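Tutside Storage Baskets – Gallery

April 2026

Notes on the basket range kept in the Enache workroom, with the contents each type is used for. The stock list runs to 242 entries. Entries are grouped by wall type, since the wall decides what a basket can hold. Solid walls are listed under Trays and are not covered on this page.

Wall types

Perforated walls let air through and keep weight down. Small parts can work their way out of the holes, so anything finer than a button goes in a tray. Open-grid walls are stiffer along the rim but catch on loose thread and ribbon.

Rims

A rolled rim is easier on the hands and adds a little height to the stack. A flat rim takes a clip-on label. Labels are set on the short side, 5 mm below the edge, and read from the front of the shelf.

Filling

Artificial stems are packed with the heads up and the leaves pushed down under them. Leaves take up the space between the heads and the wall and stop the bunch from leaning. Stems longer than the basket depth are bent once near the base – never directly under the head, where the wire tends to show.

Gallery

Entry 10. White plastic basket, perforated wall. Contents: artificial sunflowers, yellow with brown centers, green leaves below the heads.

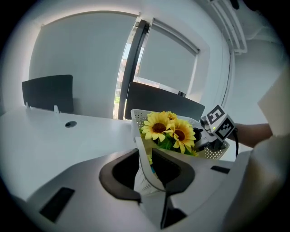 Care and shelving

Wipe plastic baskets with a damp cloth and dry before stacking. Artificial flowers are dusted with a soft brush, from the center of the head outward. Filled baskets are shelved in a single layer. Empty ones nest, with the labels removed first.

Previous: Fidano trays
Next: Trukel lids and dividers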